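The Blue Bowl

By Nadiia Shevchuk

On Sunday morning Hạnh Nông decided to give away her dishes, and by nine she had changed her mind twice.

She had called her cousin in Costov to say so. "All of it?" the cousin asked.

"All of it! I'm one person. How many bowls does one person need?"

"You have people over every week."

"Then they can bring a bowl."

She hung up, very pleased with herself, and shook out the tablecloth with the roses. It had been her mother's good one, and she had always loved how the roses stood up from the cloth a little, so that you could find them with your fingers even while you were looking at somebody across the table. She smoothed it down, pushed a stool out of the way with her foot, and began bringing things in from the kitchen.

The green ones came first. She had bought the big plate at the Darko market the year she moved, and the others had joined it later, a shade off, as if they were relatives from another village. They stacked beautifully. She stood there stacking and unstacking them, just for the sound. Then the steel bowl, which had washed 2000 batches of rice if it had washed one, and then the white one with the pink flowers so faint that you had to want to see them.

The blue-and-white bowl came last, carried in both hands.
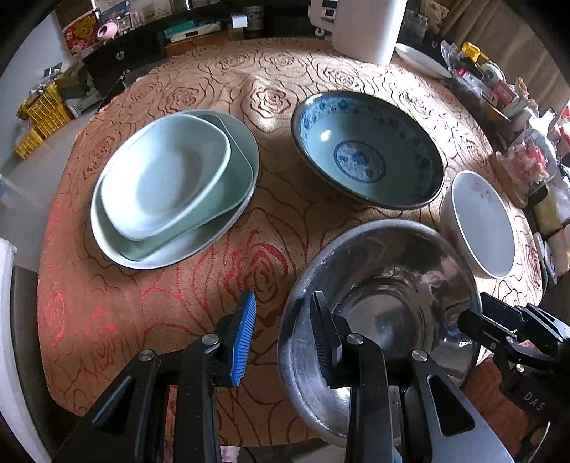
Hạnh's table, with the blue-and-white bowl behind the steel one.

What a bowl it was! She had forgotten. For months it had lived at the back of the cupboard under a colander, and now it had the whole morning to itself. She bent over to look at the round painting in the bottom, the one she used to race her brother to. Whoever finished the soup first got to see it first, those were the rules, and her brother had cheated every single time by tipping his broth into hers.

Her mother had paid 200 for it. Hạnh had never found out 200 of what, since the story moved around. Sometimes the bowl came from a shop in Clarora with a bell on the door, and sometimes from a man on a bus who was getting off at the next stop and had to sell it quickly. In the bus version her mother held it on her lap for the whole ride home and would not let anyone sit beside her. In the shop version there was a second bowl, even bigger, and her mother talked about that second bowl for the rest of her life.

"You'd have liked the second one," she used to say, ladling. "It had a lid."

Hạnh liked this one. She liked the dark rim, and she liked the blue flowers going along under it, and she especially liked the weight — you could never pick it up while thinking of something else. It made you pay attention. It was a bowl for the middle of the table, for noodles or for a mountain of oranges, and it had been wasted on that colander.

The telephone rang.

"I've been thinking," said her cousin. "If you're giving away the blue one, I'll take the morning train."

"It's already morning."

"Then I'll take the noon train."

"Don't you dare," said Hạnh, and laughed so hard that she had to sit down.

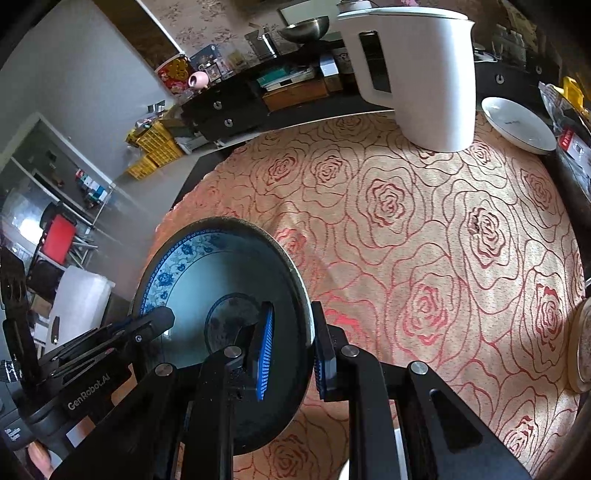
The blue flowers along the rim, and the roses in the sun.

By then the light had come around to the table, and it lay across the roses in patches. She thought about who might be free for supper. The couple downstairs, certainly. The young teacher who had just come from Zudness and was always saying how good the stairwell smelled. And her cousin too, why not? Let her take the noon train, as long as she went home with empty hands.

She would need the green plate for the herbs. The oval dish could hold the fish, if she could get a fish. The steel bowl had rice to wash, and the pink flowers could have the pickles, where somebody with good eyes might notice them.

She dialed Costov again.

"Come," she said. "And bring oranges. Bring a lot of them."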